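Looking after stone benchtops (and the grubby bits around them)

Monday, January 21, 2019

I get more emails about stone than about anything else on this site, including the oven door post, which I thought would haunt me forever. So I've finally pulled all my stone notes into one place. Grab a cuppa, it's a bit of a ramble.

Everyday wiping

Warm water, a tiny squirt of plain dishwashing liquid, a soft cloth. I mean tiny – a pea-sized blob in a full sink. Too much soap leaves a film, the film goes dull, and then you scrub at the dullness and make it worse. I did this for two years in our old flat in Grimetti Street and blamed the stone the whole time.

Rinse with a second cloth in clean water and buff it with a tea towel. The buffing is what gets rid of streaks, especially on a bench that cops a lot of window light. If you're only going to do one extra thing, do that.

What to keep off it

Vinegar. Lemon juice. Anything in a bottle that promises to shift limescale. Marble is soft and it reacts with acid, and you end up with a dull patch called an etch mark that no amount of wiping will fix. Wine and tomato will do it too if you leave them, and so will passionfruit, as I learned one January making pavlova for far too many people.

I also keep cream cleansers and green scourers well away. Bicarb paste is okay now and then on a stain, but don't rub it in as if you're sanding a deck.

Oil stains

These look like a dark wet patch that never dries. Mix bicarb with just enough water to get something like thick yoghurt, spread it over the mark, cover with cling wrap, tape down the edges and go to bed. Next day peel it off, let the paste dry out, and lift it with a plastic scraper. My worst one (sesame oil, leaking bottle) took three goes. Inese Lūse wrote in to say she uses plain talcum powder instead and leaves it a whole day, and I tried that on a small butter mark and was pretty impressed!

Sealing

Drip a bit of water on the bench and come back in ten minutes. If it's still sitting up in a bead you're fine. If the stone has gone darker underneath, it's time to reseal. I use the Mockus one from the hardware shop, which is nothing flash, and I do it on a night when we're having takeaway so no one needs the kitchen. Wipe on, wait as long as the tin tells you, wipe off every last bit. If you leave it to dry on top you'll get a sticky haze, and then you're up at midnight with a rag and a bad attitude.

The join at the back

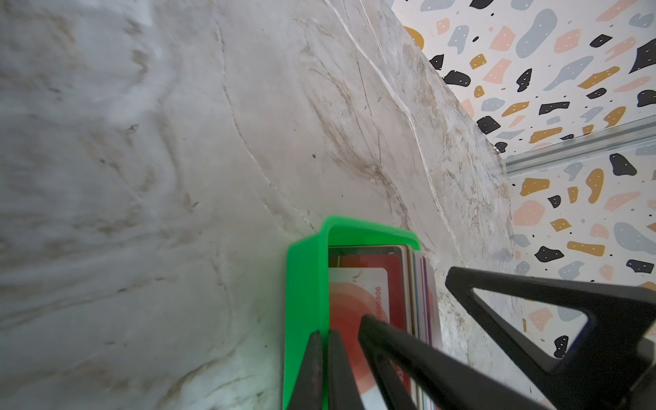
Crumbs and splashes love the line where the bench meets the wall, and a cloth just skates over the top of them. An old toothbrush with soft bristles, dipped in your soapy water, gets right along it. Go in one direction so you're pushing the muck out to the end where you can wipe it up. If the sealant there is black and won't come clean, it's mould, and you're better off cutting it out and running a fresh bead of silicone. Dorian Caron, who did our laundry, told me to wet my finger with soapy water before smoothing it, and it made a world of difference to my very wobbly lines.

Busy patterns and pale stone with lots of veining are sneaky, by the way. They hide dirt beautifully. I run my palm over the bench after wiping and I nearly always find a patch of something sticky near the kettle.

Next time I'll get to grout, and the great Brumaletti mop question. Keep the emails coming!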